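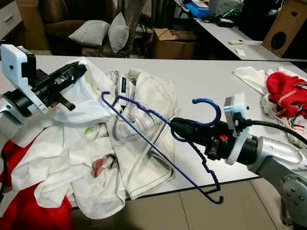 Itzel Montes wrote to us after last season that she came for the bird work, stayed for the dogs, and would have liked to know before she arrived how early the mornings start. So we are putting it in the ad: 5 a.m., every hunt day.

Flalitz Lodge is hiring seasonal upland guides and a kennel hand. We run walk-up quail and chukar hunts on 2000 acres of grass and cut milo, with groups of up to 8 guests. Our season opened in November and we are short two guides for the second half.

Guides

You will take hunters out morning and afternoon, handle pointing dogs, keep the line safe and clean birds at the end of the day. You need a hunter education card, a valid driver's license and at least two seasons of guiding or serious dog work. You may bring your own dogs if they are steady and current on shots. Pay is $120 a day plus tips.

Kennel hand

Feeding, runs, basic first aid and loading trailers. No guiding experience needed. You must be able to lift a 50 lb bag of feed and be comfortable with over 20 dogs at once. Hourly pay, discussed at interview.

Both jobs come with a bunk room, laundry and all meals on hunt days. Cell service is poor at the lodge. There is Wi-Fi in the bunkhouse.

To apply, send a short letter and two references to Demetrio Quintana, Flalitz Lodge, Achari Road. Tell us which job you want and when you can start. Guide applicants will be asked to walk a field with Iñaki Vidal and one of our dogs.

Applications close 18/12/2021.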